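Visit report: Irkell open day, Mumton, October

I went for the Zisstead packing room. We need to decide on end-of-arm tooling before the gift tray season, and Irkell had said that visitors could bring their own product and run it. I took the morning slot and stayed until the doors closed at four.
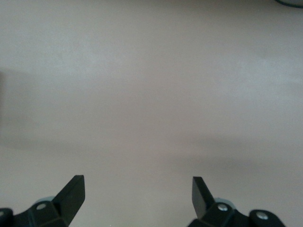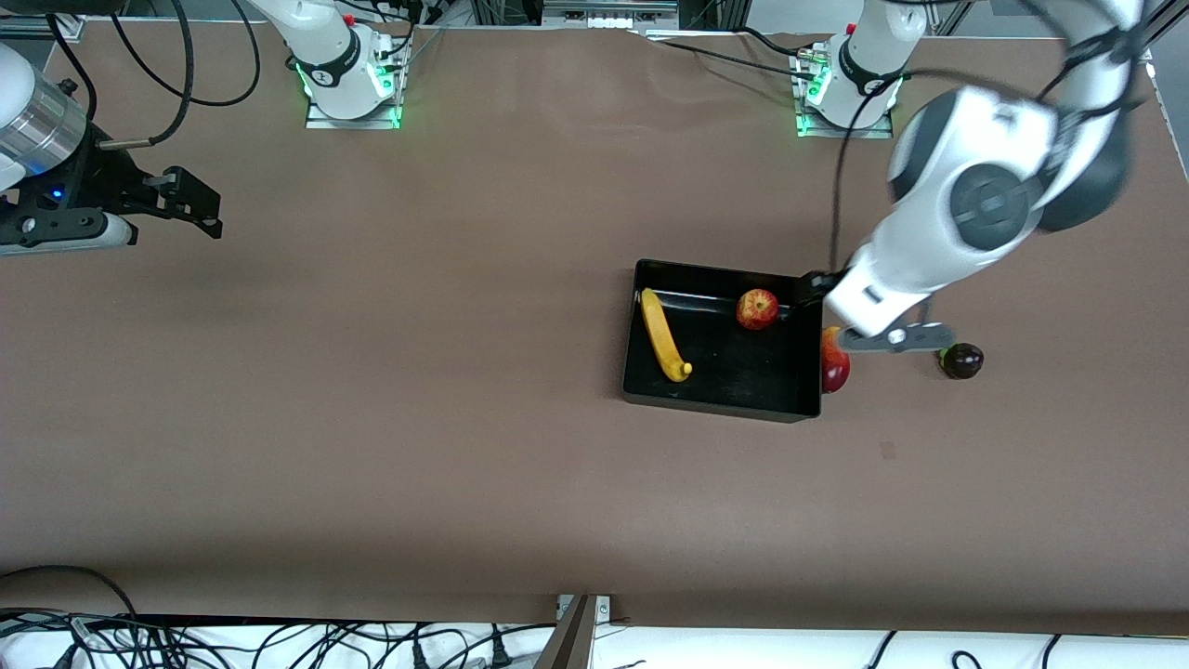

Our question going in was whether one gripper can handle the mix that goes into a gift tray, or whether we will have to change tools between items. At present every tray is packed by hand, and the only automated part of the room is the lidding station. The two-arm bench at Irkell was the closest thing I saw to our job. It has a low black tray on a brown table and real fruit to put in it, and I spent more time there than anywhere else. A banana and an apple in the tray are the easy part. The apple that sits tight against the outside of the tray wall is closer to what we get, with no clear side for a finger to go down, and a small plum on the open table is a different problem again.

## Getting there

Mumton is a long drive from us and the industrial park is badly signed. Take the second entrance, past the tire place. Visitor parking is behind the building and fills up early. Sign-in took a few minutes and they lend you safety glasses. Closed shoes are required, and one man in sandals was sent back to his car. Coffee was free and lunch was not.

The demo hall is one large room with the arm benches along the long wall, controllers in the middle, and vision by the loading door. The vision corner got a lot of daylight every time the door went up. I mention it because it affected what I saw there.

## Parallel fingers

The two-arm bench runs electric parallel grippers with hard black fingers that end in a flat, squared-off tip. You can jog an arm yourself from a pendant, or ask the operator to run a stored pick. I did both.

Apples were fine when there was room on both sides. The flat tips touch an apple on a small area, so the grip force matters a lot. With the force set for a firm apple, a ripe one that I had brought from our cold room came away with two dents. With the force turned down it was unmarked, but it turned in the fingers on a fast move. There was a setting in between that worked on both, and it took nine tries to find it. I wrote it down, but it will not transfer to a different finger pad.

The banana was better than I expected as long as it was picked across the middle. Picked near the stem, it swung.

The plum depended on approach height. Too high and the tips closed on the upper half and pushed it down into the table. The operator lowered the approach until the tips almost touched the surface, and after that it picked every time I watched. We would want a soft surface or some give in the wrist before running that close to a table all day.

The apple against the tray wall did not work with a straight-down approach. One finger lands on the wall. The operator's suggestion was to have the arm nudge the apple away from the tray first and then pick it. He did it by hand on the pendant. It works, but it adds a move, and in our room the fruit would have to come in on something that keeps it from rolling off after the nudge.

Irkell will supply fingers with rubber faces or cut to a customer's drawing. Custom fingers are held on with screws and can be changed with a hex key. I asked to do a change myself and was allowed to. It is a simple job, with one annoyance: the screws are short and I dropped one. If we buy these, order extra screws.

## Soft fingers

Bettencourt had a table at the end of the wall with air-driven soft fingers. These were the gentlest on fruit of anything in the hall. The same ripe apples came out clean at every pressure we tried. They also took the apple beside a wall without complaint, since the fingers are thin at the end and bend around whatever they meet.

The drawbacks were size and air. Open, the gripper is wide, and I don't see it placing the last item into a full tray without pushing its neighbors. It also needs a compressed air line at the arm, and our packing room has none. The nearest drop is at the lidding station on the other side of the walkway. The fingers are a wear part. Bettencourt quotes 400 dollars for a replacement set and would not commit to a life in hours, only that food-plant customers "change them on a schedule."

## Suction

I tried the suction cup on our own product for completeness. Apples lifted. Plums lifted when the cup landed on smooth skin and dropped when it found the stem. Bananas did not hold on the curve. Suction would be a good choice for the tray liners and the card inserts, and I would keep it in mind for that, but it is not a fruit tool for us.

## Cameras

There were two kinds on show, fixed over the bench and mounted at the wrist.

The fixed view is good for planning. You get the whole table at once, including the tray and whatever has rolled outside it. Its weak point is the arm itself. When the gripper is over the fruit, it covers the fruit, and the last part of the pick is done from memory.

The wrist view does the reverse. The fingers are always at the bottom of the picture with the gap between them in the middle, so you can see exactly what they are about to close on. When the arm is looking at bare tabletop it tells you nothing useful, and a plain pale surface with a soft shadow across it gives the software very little to work with. Our own tables are plain and pale too. The vision staff suggested a printed mat, or simply relying on the fixed camera until the arm is close.

I came away thinking we need both. I had hoped to get by with one.

The depth camera by the loading door lost the plums whenever the door was up. With the door down it found them. Our room has one window over the sink side, and a blind would take care of it.

## Controllers

I compared two. The Irkell controller has a pendant with a touch screen and physical jog keys. I could move the arm safely after a short introduction, and the stop button was where my hand expected it. Programs are built from blocks. Changing the grip force for one item means opening the block for that item, and that seems right for people who are not programmers.

The Bettencourt controller is meant to sit on top of someone else's arm. It has no pendant, only a browser page, and there was a short delay between pressing a key on the page and the arm moving. I did not like that near my hands. The logging is much better, though. It keeps a record for every pick with the finger position and force at closing, and the table they had running showed 1,728 picks with a list of every one that failed and at what stage. Irkell's log only gave totals.

Irkell says it can export the same data through its network port. I asked for this in writing.

## Cabling

This is a small thing, but it will cost us floor space. Two arms bring a lot of cable with them. On the bench the lines for both bases run off the back, and there is a good deal more coiled on the floor in front. Our room is washed down every evening. Anything on our floor has to be lifted into a tray or run in conduit, and the open day price sheet doesn't include either. The single-arm benches were tidier, and I would start with one arm in any case. I did not see a fruit pick that needed the second arm, apart from the idea of holding the tray still.

## Things I did not get to see

- A washdown cover on any of the arms. They have one, but it was at a customer's site.
- Packing at speed. All the fruit picks were slow, and the operator said plainly that they were set slow for visitors.
- Grapes. I brought a bunch and no one wanted to try it.

## What I would do next

1. Send Irkell a carton of mixed fruit and our actual tray, and ask for a timed test with rubber-faced parallel fingers.
2. Get a price to bring an air line across the walkway, so that we can compare the Bettencourt fingers fairly.
3. Measure the packing room between the post and the lidding station. I have 29 inches in my notes for the narrow part, but I took that with a table in the way.
4. Ask for the washdown cover drawings.

Irkell holds the loan arm for open day visitors until the end of November. Delivery is not included, and the loan comes with one gripper only, so we would have to choose the parallel or ask Bettencourt to lend theirs separately. My brochures and the price sheet are in the tray by the packing room phone.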